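Home About Archive Recipes Contact

Will a robot fold my laundry before I retire?

21 Jun 2025

I folded laundry for most of last evening and I had a lot of time to think, so this is a post about laundry. And robots. Mostly robots.

My sister-in-law sent me one of those videos again, the kind where a shiny machine puts away a whole basket of clothes while soft piano plays. She knows I can't resist them. And every time I fall for it for a minute or two, and then I start noticing that the clothes are all the same size, or that the video is sped up, or that there's a cut right when the sleeve goes wrong. (There is always a sleeve that goes wrong!)

I've been keeping a list since April of which chores a machine can do in my own house. Dishes, yes, if you count the dishwasher, and I do count it, even though I'm the one who loads and unloads the thing. Floors, sort of. Our little vacuum is a Wirkness and we love it, but it has gotten itself wedged under the same bookcase so many times that my son put a bumper made of pool noodle there. Windows, no. Bathtub, no. Laundry is the funny one because the machines do the wet half and the dry half and then just stop, and you get a warm heap of stuff and the rest of the night is yours.

I used to work at a uniform supply place, years ago, back when Yordanov still had the big building by the tracks. We had a folding machine there the size of a minivan. It was fast as anything, but a person had to stand at the front and lay every single shirt on it face down, flat, collar to the line. That person was me for one summer. So when people say folding is a solved problem I want to ask them who's feeding the machine. The last home version I looked at, from Clostirov, wanted $3,468 and you still had to clip each piece on by hand. For that money I will fold. I'll sing while I fold.

What's hard about it, as far as I can tell from reading way too much on the subject, is that a shirt doesn't have a shape. A mug is a mug from every side. A T-shirt on a table could be anything, and the second you pick up one corner it's something else again. You and I find the hem with our fingers without even looking. I tried it with my eyes closed last night and did fine, apart from one pillowcase that I'm pretty sure I folded inside out. A machine has to work out where the edge is, close on it, not grab two layers when it wanted one, and then put it down again without undoing what it just did.

And they are so slow. I watched a talk from the Erkitz people where one arm took 719 seconds on a single shirt, and the room clapped! That's 12 minutes. I have four people in this house and one of them plays soccer. I did the math on our weekly pile, about 40 pieces, and it comes out to eight hours. Then again, it could do it while I'm asleep, and I wouldn't care if it took until breakfast. I go back and forth on this.

I do think it's coming — maybe not for my knees, but for my kids' knees. The pinching part looks a lot more convincing to me now than it did a few years back, when everything was suction cups and wishful thinking. Socks I'm less sure of. I'd want to see one match socks, including the navy and the black ones, in the light we have in our basement. Fitted sheets I won't even bring up. 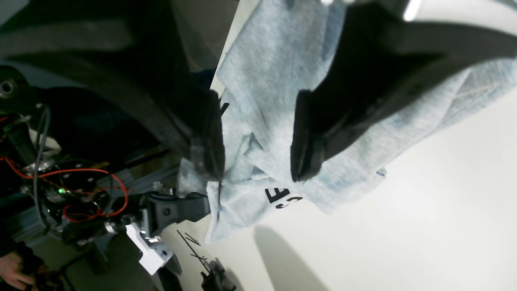
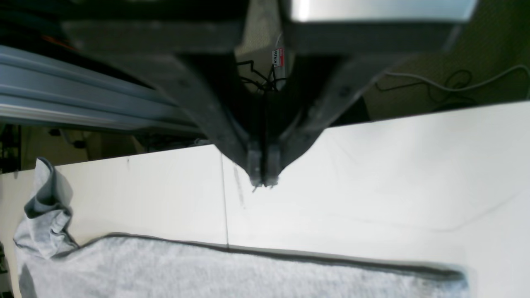
Gripper fingers and gray cloth on a white table. The first one has hold of the shirt.

Anyway, the dryer just buzzed, so I'm off downstairs. If you own anything that folds, tell me what it cost you and whether you still use it.

1,118 views Share Leave a comment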